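Bin picking cell budgeting

Bin picking cell budgeting is the practice of estimating, before purchase, the full cost of a robot station that takes loose parts or objects out of a container. It covers the arm, the gripper, sensing, software, mounting, safety measures and the labor needed to make them work together. The term is used by small manufacturers, warehouse operators and teaching labs. Published estimates are often too low, and claims about payback periods are rarely checked after the sale.

Scope

A quote for a robot arm usually covers the arm, its controller and a handheld teaching unit. Vendors tend to present this as the main expense. In small installations it may be less than half of what is spent in the first year. Grippers, cable management, spare fingers, power, floor space and staff hours are commonly listed as options or left out.

The budgeting guide issued by the integrator Rerkix divides costs into 4 groups: hardware, integration, training and upkeep. Critics point out that the guide puts software license renewals under upkeep but leaves them out of its sample totals. The rival Skusell worksheet includes renewals, though it assumes that a cell will be running 30 days after delivery, a figure for which it gives no source.

Payback claims

Payback is normally worked out by setting the purchase price against the wages of the hand labor replaced. This method assumes steady running and few failed picks. Buyers at the Yakubu parts plant budgeted for a 25 percent reserve over the quoted price and used all of it before the acceptance test. The seller's brochure had advised no reserve. Few buyers publish their own results, so most of the success stories in circulation come from companies with equipment to sell.

Demonstrations are another weak basis for planning. A showroom cell generally handles one type of part under good lighting. Clear or shiny objects, deep corners and sloping bin walls can all lower the pick rate, and a quote based on a demonstration seldom mentions them.

Trial setups

Some planners recommend a cheap trial before any large order - a bench, a plain metal bin, a few clamps and an arm on loan or already owned. The Lustgate workshop listed $2,101 for the bench, bin, clamps and cabling of its trial station, with the arm counted separately.

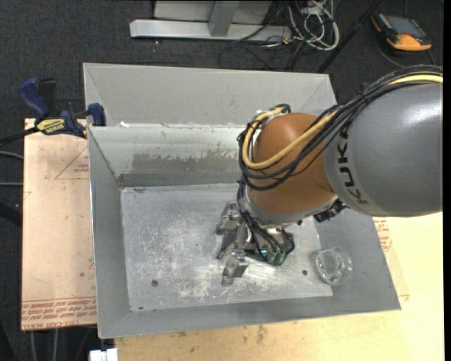 Supporters say a trial shows early whether a gripper can reach the floor and sides of a container. Skeptics reply that trial costs have a way of disappearing from the final accounts, especially staff time, and that a low materials bill tells a buyer little about a production cell. Guarding, risk assessment and a proper mount still have to be paid for.

Trials can also create pressure to go ahead. Once several months have been spent on a test bench, the option of keeping the hand process - often the cheapest one for short runs - tends to drop out of the comparison.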